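How to oil a wooden table at home

I live in Delow since nine years and in this time I have oiled our dining table four times. The first time I did it badly and the surface stayed sticky for two weeks. After this I started to write notes, and these notes became this page. It is meant for a normal indoor table of solid wood. For veneer you can use most of it, but please be very gentle with the sanding, as the top layer can be thinner than a coin.

What you need

A hardwax oil or a plain linseed oil for furniture. I use Lareck clear, the small tin, and for one table it is more than enough.
Sandpaper in three grades: 120, 180 and 240.
A cork block, or any flat block that fits your hand.
Cotton cloths without fluff. Old bed sheets are good, towels are bad.
A glass jar with a metal lid, filled with water, for the used cloths.
A vacuum cleaner with a soft brush.
Masking tape, if the legs are painted.

Choose the right day

The oil dries slowly in cold and damp weather. I do it in April or later, when I can leave the window open also in the night. Plan for a weekend and two or three days more. If you have small children, or a cat which walks on everything, find first a room with a door that closes.

Step 1. Find out what is on the table now

Put a few drops of water on a corner and wait 15 minutes. If the drops stay round, there is still a finish on the wood. If they make a dark spot, the wood is bare or the old oil is used up. A dark spot from clean water goes away when it dries.

Then take a fingernail and scratch very lightly under the table top, where it is not seen. Old varnish comes off in small flakes. Old wax collects under the nail like soap. Varnish must be removed completely before you oil, and wax also, but for wax you can start with a cloth and some white spirit.

Step 2. Clean it

Wash the top with warm water and a little washing-up liquid. The cloth should be well wrung out. Go over it a second time with clean water and let it dry until the next day. Many people skip this and sand the kitchen grease into the wood. I was one of them.

Step 3. Look at the top from the side

Before sanding, go down with your eyes to the height of the table and look along it towards a window or a lamp. From above a table looks nearly always fine. From a low angle you notice the rings from cups, the scratches and the places where the old oil has gone dull. Move the lamp also, and look again, as a shadow on the wood is easy to take for a stain. I mark the real stains with small pieces of tape next to them.

Look also in which direction the grain goes. On most tables it runs along the length, and all your sanding and wiping will follow it.

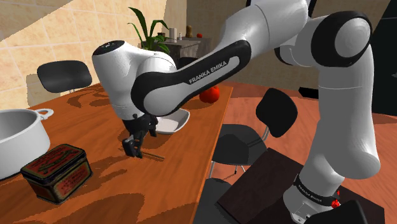

Step 4. Sand in three rounds

Begin with 120 and go always along the grain, never in circles. Circles are invisible on the dry wood and come out very clearly under the oil. Keep the block flat when you arrive at the edges, otherwise they become round. After the first round take the dust away with the vacuum cleaner, then do the same with 180 and at last with 240.

Do not go finer than 240. The surface becomes so closed that the oil cannot enter well, and it remains on top. This was the reason of my sticky table.

If you have only a deep scratch in one place, sand a wide area and not only the scratch. A small hollow catches the light and you will see it every morning at breakfast.

Step 5. First coat

Stir the tin slowly, do not shake it. Pour a little oil on the cloth and rub it in along the grain. The coat has to be thin. When I read the instructions on the Lareck tin I thought it was a mistake how little they recommend, but it is correct.

Wait 15 minutes and then wipe with a dry cloth until nothing more comes off. If you can write with your finger on the surface, there is too much oil.

Step 6. Wait, and then the second coat

Leave it overnight. In the morning the wood can feel a bit rough, as the fibres stand up. Go over it with used 240 paper, almost without pressure, remove the dust and oil a second time in the same way. For a dining table I make a third coat only on the middle part, where the plates stand.

About the used cloths

Please take this seriously. Cloths with linseed oil can become hot by themselves and start to burn, even hours later. Never leave them in a ball or put them in the bin as they are. Put them in the jar with water and close the lid, or spread them flat outside on stone until they are stiff.

When can I use the table?

You can put light things on it after one day. For hot plates and wet glasses wait one week. In this week clean it only with a dry cloth.

Care during the year

Wipe spilled wine and coffee soon. Do not use cleaners for glass or for the oven. When water stops making round drops, it is time for one thin coat again, and for this a light sanding with 240 is enough. Our table gets this every second spring, the desk less often.

The shop Bromitz sells also a coloured oil. I tried the walnut colour on a shelf and it came out with stripes, so I would test it first on the underside.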